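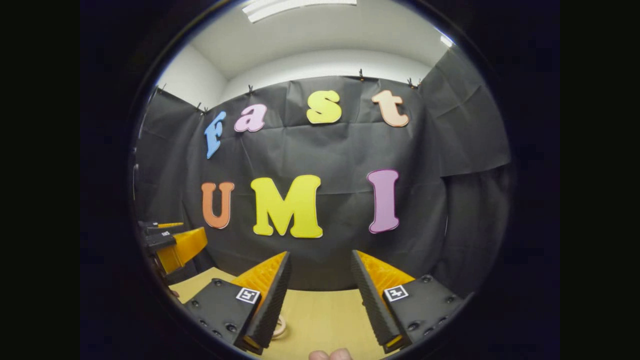

Our question was how much of each recorded demonstration is lost when the pose estimator cannot find enough visual features to follow. The handheld gripper estimates its own motion from a single fisheye view, so whatever surrounds the table matters as much as the objects on it. We worked in a corner hung with black cloth, with large coloured foam letters reading "fast UMI" fixed to it. The square markers on the two finger mounting blocks are used only to measure jaw opening and play no part in the pose estimate.

2.1 Procedure

Xinyi Pan and Hongjun Luo recorded 200 demonstrations in October, split evenly between cloth with letters and cloth alone. The task was the same throughout: approach, grasp, lift, place. Lighting was left on the ceiling fittings. Recordings were processed with the Hao pipeline at default settings, and a demonstration was rejected if tracking dropped out for longer than 4 frames in a row.

2.2 Result

With the plain cloth, 34 demonstrations were rejected. With the letters in place the figure fell to nine. Most of the remaining failures occurred during the approach – when the wrist was turned quickly – and the longest single dropout was 575 ms.

2.3 Limits

Both operators had practised beforehand, and the order of conditions was not randomised. We did not separate the effect of colour from that of edge contrast. Folds in the cloth may also supply weak features, which would make our plain condition easier than a flat black wall.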